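4.3 What changed for the bench staff

The clearest change at Breron was in how people spent the first part of a shift. Before the arm arrived, a technician on the small-parts bench would set out pieces by hand, check them against a sheet, and reset everything when a batch was done. In our interviews this was the task people liked least, and it was also the one they knew best. Both facts mattered once the arm began to take it over.

We followed 12 members of staff from the week of installation until the end of May. Over that period we logged 324 handovers, by which we mean any point where a person stepped in to finish, correct or restart something the arm was doing. Handovers fell steadily at the Stultow site and more slowly at Rirnow, where the benches are shared between teams and things get moved between shifts. We were delighted by how quickly people at both sites began to read the arm's motion. Several could tell from the approach angle alone that a grasp was going to miss, and would have a hand near the stop button before the fingers closed!

This skill had no name in the old job descriptions. Mali Vaughan, a shift lead at Stultow, called it "watching ahead" and began to teach it to new starters in 20 minute sessions, with no slides and a lot of pointing. Parvaneh Jafarzadeh, who ran the Rirnow bench, took a different route and had each person write the placement routine for one part in plain words before touching the software (we used the Woo task editor at both sites). Her group asked for more changes to the routines than Vaughan's did, and nearly all of those changes were kept.

There were costs too. Staff talked less to each other in the first weeks, as their eyes were on the arm. Two people missed the quiet of sorting by hand - one said it was the only time in the day she could think. We return to this in Section 5.

Figure 3 shows a wooden table and the area next to it, from two viewpoints.
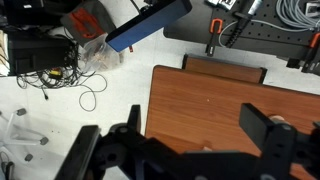
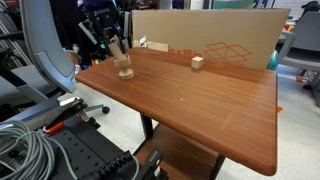 Figure 3. The work table in two views.

Did the arm reduce the number of people needed at the bench?

Staffing stayed the same at both sites during the study. The hours freed from setting out parts went mostly into inspection and into writing new routines, and we can't say from our data whether that would hold over a longer period.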